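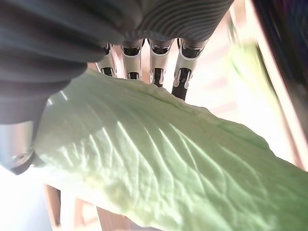 Gidley Teach Glove, second version: review

Gidley sells the Teach Glove as a way to record hand demonstrations for a five-fingered robot hand. The operator wears the glove, the hand copies the operator's finger positions, and the software logs both. We used one for 6 weeks on produce handling, mostly leafy greens, which bruise and tear easily and show every mistake.

Setup took most of a Wednesday. Calibration is a sequence of held poses, and the thumb needs the most care. If the thumb base is set a few degrees out, the tip meets the fingers off centre and a leaf twists as the grip closes. Līga Pärn, who did most of our recording, recalibrated after every break. Edgars Kütt did it once a day and had more rejected takes.

Finger tracking is good. Lag is short enough to ignore in slow work and noticeable in anything quick. Four fingers against the thumb is the grip we used for large leaves, and the glove reproduces it consistently. Single-finger movements are weaker: the ring finger tends to follow the middle one.

There is no force feedback. The operator judges pressure by eye, from the wrist camera view, and new users squeeze too hard. The adjustable grip limit helps, but it applies to the whole hand and can't be set per finger. Gidley's older competitor, the Nernemik exoskeleton, does give resistance at the fingertips. It is also heavier, and our operators would not wear it for more than half an hour.

We recorded 252 demonstrations and kept 200. Export is straightforward – one folder per take, with joint angles and video on a common clock. The Pētersons playback viewer opened the files without conversion. Gidley's own viewer crashed on long recordings, and the August update did not fix it.

The fabric is comfortable but holds sweat, and the liner is not sold separately. Sizing runs small. Baiba Dzene could not close her hand fully in the medium.

At $3,474 from Prelbridge, it is fair value for slow grasping work with a patient operator. For anything that depends on feeling contact, look at the Nernemik first.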